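Rastunik tracker
Ticket 1271: Gripper pose jumps when a marker block faces metal doors
Component: pose estimation / hand tracking
Severity: 2
Status: Resolved, follow-up open
Opened: Feb 19, 2026
Reporter: Myroslav Kobzar
Affected: Farovex tracker, locker task set

Summary

Right gripper pose flips orientation for short runs while the operator works near an open locker door. Position stays plausible. Orientation switches between two solutions that differ mainly in pitch. The left gripper is affected less often. Downstream, the trajectory smoother accepts the flipped samples and turns them into a fast wrist rotation, which the policy trainer then treats as a valid action.

Expected: continuous orientation through the whole door segment, or samples flagged invalid.
Observed: orientation flips, samples flagged valid, confidence above threshold.

Steps to reproduce

Load any episode from the locker task set. Run the Farovex tracker with the default config. Plot right gripper pitch against time and look at the segment where the gripper tip is near the edge of the door. The flip appears in most episodes. It does not appear in the tabletop set with the same config.

Initial checks

Camera intrinsics: reprojection error on the calibration board is normal. Not the cause.

Clock offset between head camera and gripper encoders: checked against the finger open/close events. Offset is constant. Not the cause.

Marker geometry file: both blocks load the correct layout, a large tag on the top face and smaller tags on the lower faces. IDs are unique between left and right. Not the cause.

Exposure: the floor returns bright reflections. Lowering the exposure limit made the small tags harder to decode and did not remove the flip. Reverted.

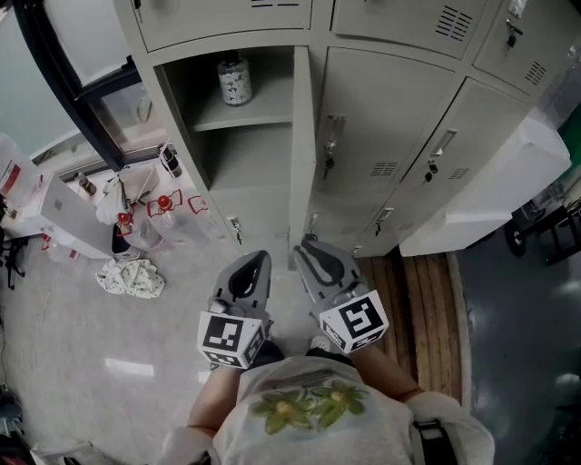 Logging the detections per face showed the pattern. When the right block is tilted to bring the finger up to the door, the large tag is decoded in every image but the small tags drop out intermittently. With only one planar tag left, the pose solver has two candidate orientations with nearly equal reprojection error. The tracker picks the lower error each time with no reference to the previous sample. Noise in the corner positions decides the result.

The bottle and the shelf play no part in this. Replaying the segment with the compartment masked out gives the same flips.

Second finding

The vent slots in the doors produce candidate quads. They are rejected at the decode stage, so they never reach the solver, but they use up the candidate budget. The budget is filled in scan order, top to bottom. Small tags low in the image are then skipped before decoding is attempted. That explains why the tabletop set is clean: few dark slots, budget never reached.

Confirmed by raising the budget with no other change. Small tag detections recovered in most of the affected segments, and the flips became rare. They did not go away completely, because the small tags are sometimes hidden from the camera at steep tilt.

Changes made

Candidate ordering now uses predicted block position from the previous sample. Quads near the prediction are decoded first. Scan order is kept as the fallback after a tracking loss.

Single-tag poses now keep both solver candidates. The one closer to the predicted orientation is chosen. If the two errors differ by less than the ambiguity ratio and the prediction is older than 5 samples, the sample is marked invalid.

The smoother no longer bridges invalid gaps longer than 9 samples. It ends the segment and starts a new one.

Verification

Reran the locker set with the patched build. No pitch flips found in the right gripper track. Left gripper track clean. Several episodes now contain split segments where the operator reaches deep into a compartment; the trainer handles these correctly. Tabletop results match the previous build within tolerance.

Regression test added using a recorded door-opening segment. It fails on the old build and passes on the new one.

Open items

Episodes exported since October with the old build need to be reprocessed. Neltside has a copy of the export and should be told which build to request.

The ambiguity ratio is hard-coded. Move it to the config file.

Zinchenko viewer still draws invalid samples in the same color as valid ones. Separate ticket to be filed against the viewer.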